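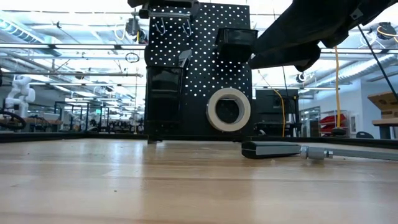
Novedades del banco de trabajo

Hola a todos otra vez. El boletín pasado os dejé a medias con lo de la base para la carabina de aire, y me han llegado tantos correos preguntando en qué quedó la cosa que empiezo por ahí y dejo lo demás para el final.

La base es la Felside de una pieza, para carril de 11 mm, con tope de retroceso. La pedí a Kuvham en septiembre, llegó bien embalada y me costó 17 euros más que la de dos anillas sueltas que llevaba antes. ¿Merece la pena? Para mí sí, y os cuento por qué. Mi carabina es de muelle, de las que dan ese doble golpe tan feo (primero hacia atrás, luego hacia delante), y con las anillas sueltas el visor se me iba corriendo por el carril. Poquita cosa cada vez, pero al cabo de una lata de balines ya tenía los impactos bajos y a la izquierda y me tocaba volver a centrar. ¡Un aburrimiento!

El montaje no tiene mucho misterio. Desengrasad bien el carril y también la mordaza de la base, que suele venir con una capa de aceite de fábrica. El tope va en el agujerito de detrás del carril; si vuestra carabina no lo tiene, se puede apoyar una plaquita contra el final de la ranura, aunque ahí ya depende mucho del modelo. Apretad los tornillos en cruz y poco a poco. Los de las tapas de las anillas los dejo siempre para lo último, con el visor ya nivelado, y paso de uno a otro dando cuartos de vuelta. Yo uso fijador de roscas del flojo, del que luego se quita con llave normal, y solo en los de abajo. En las tapas no pongo nada.

Llevo disparados 1226 balines desde que la puse y no se ha movido. Lo sé porque hice una rayita con rotulador blanco entre la base y el carril, y sigue entera. El centro del grupo lo tengo donde lo dejé, salvo un día de mucho viento que no cuenta.

Una pega: las tapas vienen con tornillos de cabeza muy blanda. Jaqueline Mendoza me escribió que se le redondearon dos a la primera y que en Kuvham le mandaron un juego nuevo sin cobrarle nada, pero tardó lo suyo. Si tenéis llaves Allen gastadas, comprad una nueva antes de empezar. A mí me aguantaron, quizá porque aprieto poco.

Más cosas. Skellstead ha sacado por fin la carrillera ajustable en talla corta, la referencia 2073. Va con dos correas y una almohadilla de espuma, y se puede subir o bajar sin quitarla de la culata. La he tenido puesta una tarde y me gusta, aunque la correa trasera me rozaba la muñeca al cargar y acabé dándole la vuelta a la hebilla. Para zurdos hay que pedirla aparte. Con visores de objetivo grande se nota mucho, porque ya no vas con la barbilla en el aire buscando la imagen.

Noemí Becerra pregunta si se puede montar en la carabina de muelle el visor que tenía en la del 22. ¡Cuidado con esto! Hay visores que aguantan de maravilla el retroceso de un arma de fuego y se descuajeringan con un muelle, por ese tirón hacia delante que os decía. Mirad que el fabricante diga expresamente que sirve para aire comprimido de muelle. Y de paso comprobad a qué distancia está corregido el paralaje, que para tirar a diez metros en el patio no os va a valer uno pensado para el campo.

También he repuesto balines en Chávez, los de cabeza redonda, en latas de 300. Han cambiado la tapa y ahora cierra a rosca, así que se acabó lo de recogerlos por el fondo de la mochila. Peso y grupos, igual que los de siempre en mi carabina.

Para el próximo quiero probar el bípode ligero que muchos me habéis pedido. Si alguien lo tiene ya y le ha cogido holgura en las patas, que me escriba y me diga con qué carabina lo usa.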